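Jesora Suturing Study - Operator and Annotator Guide
Section 4: Knot trials on tissue

Revision of April 24, 2026. Maintained by Maeve Sheehan, Alholm Laboratory.

4.1 Purpose

This section covers the setup, running and labeling of a knot trial. A knot trial tests whether a policy trained on short demonstration segments can place consecutive interrupted sutures along one incision without a reset between knots. The method is the segment-conditioned policy set out in Section 2. Operators who are only recording demonstrations should use Section 3.

The unit of analysis is the knot, and each knot is scored on its own. A trial with one good knot and one failed knot is entered as two rows in the results table.

4.2 Before you start

1. Open a new trial record in Karagiannis and enter the tissue batch, the operator and the policy checkpoint. The checkpoint name must match the one printed by the control station. Do not type it from memory.

2. Confirm that both instruments move freely through the wrist range. If either wrist stalls, stop and follow Section 6.

3. Set the endoscope focus on the incision. Knot strands should be sharp enough to show the braid. Dark corners in the endoscope view are normal and are masked out before the frames reach the policy.

4. Check the tissue for material left by earlier knots. Loose strands, cut tails and blood on the surface are allowed, and the policy is expected to work around them. Record their presence in the "clutter" field as none, light or heavy. Two tied knots with several loose strands lying on the tissue is scored as heavy.

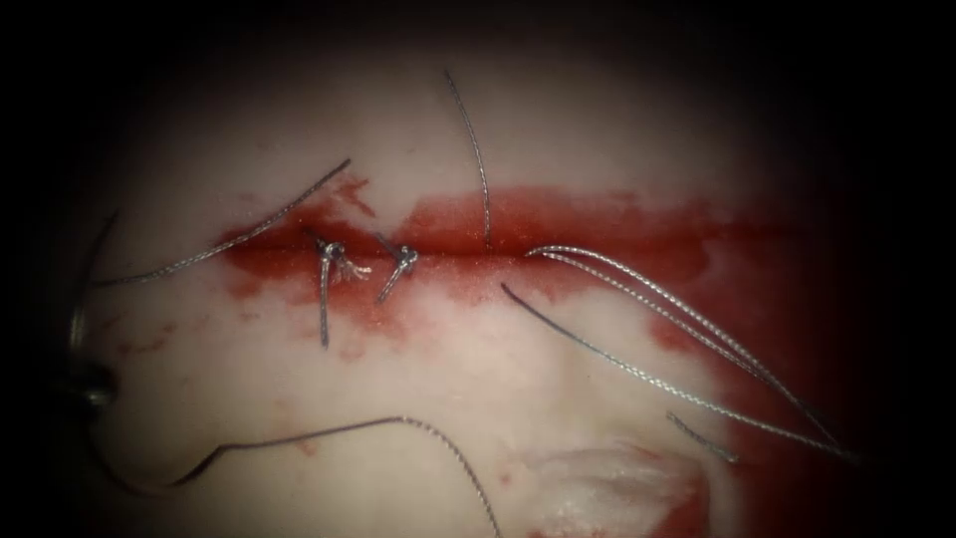
5. Start the endoscope and wrist streams from the same command. Streams started separately will not share a clock and the trial cannot be used.

Note: The policy input is limited to the last 16 frames of each stream. A dropped frame inside that window is filled with the previous one and flagged in the log.

4.3 Wrist camera check

The wrist view is used to estimate instrument pose when the tip is outside the endoscope field. It sees a good deal besides the instrument: the arm bracket, cables, the windows, and any equipment mounted nearby. The pose estimator was trained with this background present, so there is no need to screen it off.

1. Display the wrist stream at full size.

2. Check the exposure. Bright windows may wash out a part of the view. This is acceptable as long as the edges of the nearest parts can still be made out.

3. Read any numbered sticker that is in view, such as the white "12" on teal, and enter it under "station marker."
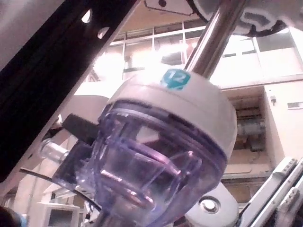 4. Run the pose check and wait for the residual to settle. The limit is 4 pixels. If the residual stays above the limit, repeat the hand-eye calibration in Section 5.2 before going on.

5. Save the calibration file with the trial record. Clumilham, the labeling tool, will refuse a trial that has no calibration attached.

Caution: Keep hands and loose cables out of the arm's reach during the pose check. The arm moves without a countdown.

4.4 Running the trial

1. Place both instruments at the start pose and release the clutch.

2. Select "Knot" and press Run. The policy plans in blocks of 800 milliseconds and replans at the end of each block.

3. Watch the thread between the two instruments. The operator may stop the trial at any time but may not correct the motion. A corrected trial is a demonstration and belongs in the other data set.

4. When the policy reports completion, hold both instruments still until the "frame saved" message appears.

Caution: Do not pull on a thread by hand while it is held in the jaws. Release the jaws from the console first.

4.5 Labeling

Labels are applied to endoscope frames only. Use these states:

Approach - an instrument is moving toward the thread and no loop has formed.
Loop - a loop is present at the incision and the thread still runs on from it.
Tied - the knot is closed and its tails are trimmed.
Lost - the thread has left both instruments before the knot was closed.

More than one state can occur in the same frame. Label the active thread first, then the finished knots. Loose strands receive no state.

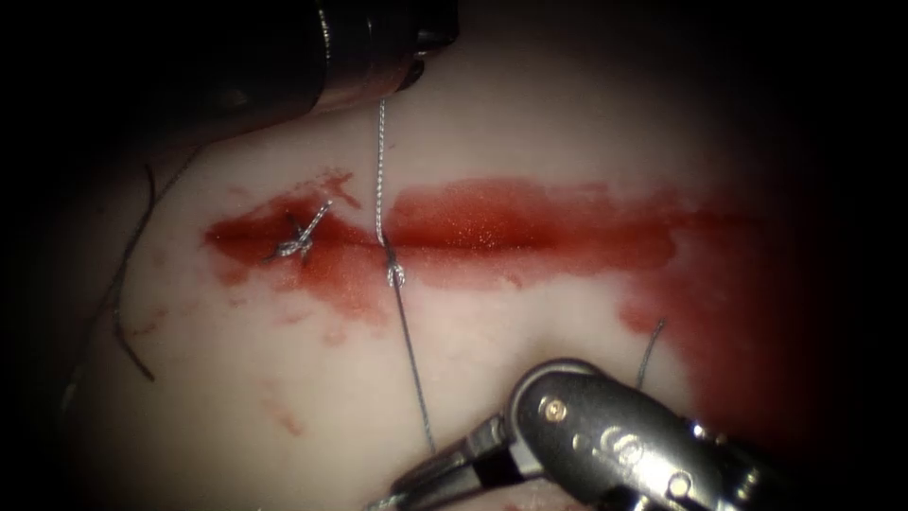
Figure 4-3. Endoscope view with a finished knot (Tied) at left and a looped knot on the active thread (Loop).

Where two annotators disagree, the frame goes to Melur Sopacua for a third reading. Frames must be submitted within 48 hours of the trial. In the February run most disagreements fell between Approach and Loop - if the loop cannot be seen to close on itself, use Approach.

For export formats, see Section 7.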